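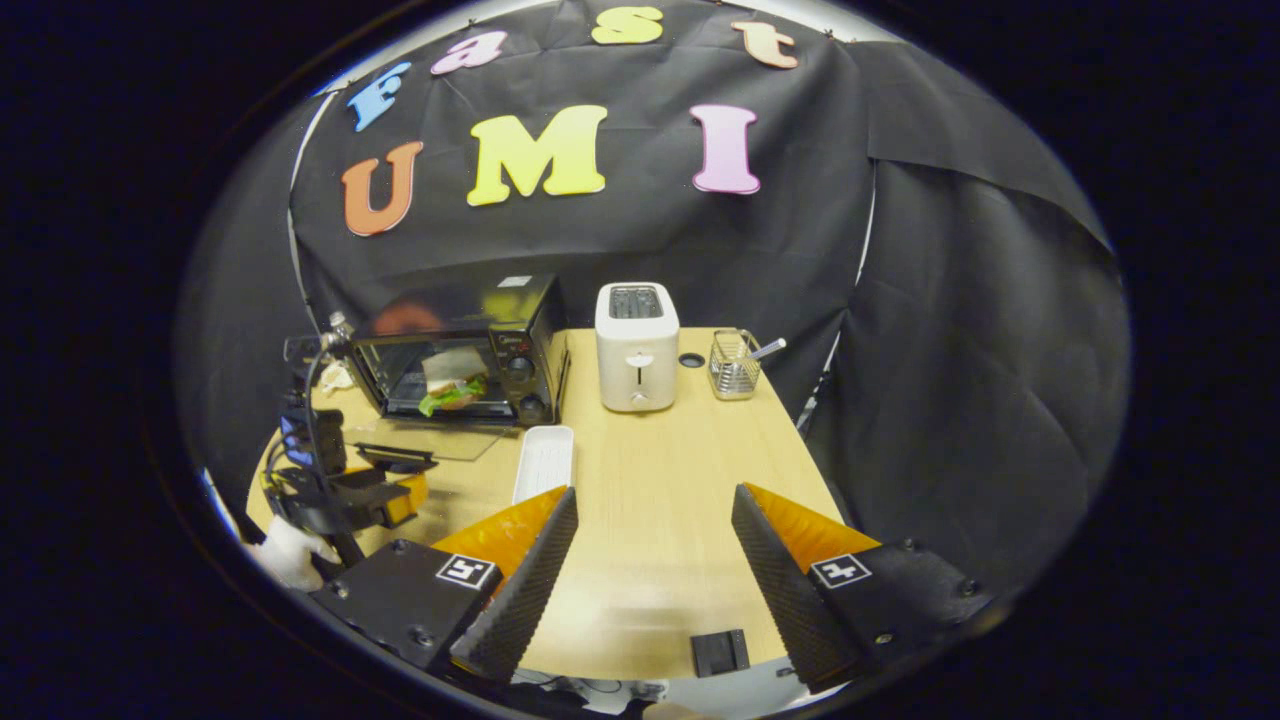
About Stemdale Kitchen School

Most cooking schools promise to change your life. We doubt it. Stemdale teaches adults to make a decent lunch and dinner, and we've been doing that in Perton for 28 years.

Ottavio Fiore started the school after paying for two courses elsewhere that taught him mainly how to fold napkins. He still doesn't trust any recipe that calls itself foolproof, and he tests each one before it goes into a class.

We don't sell knives, supplements or meal plans. We don't hand out certificates either, as we have yet to meet an employer who asked for one.

Classes run for two hours and cost $56, ingredients included. The school closes for all of December.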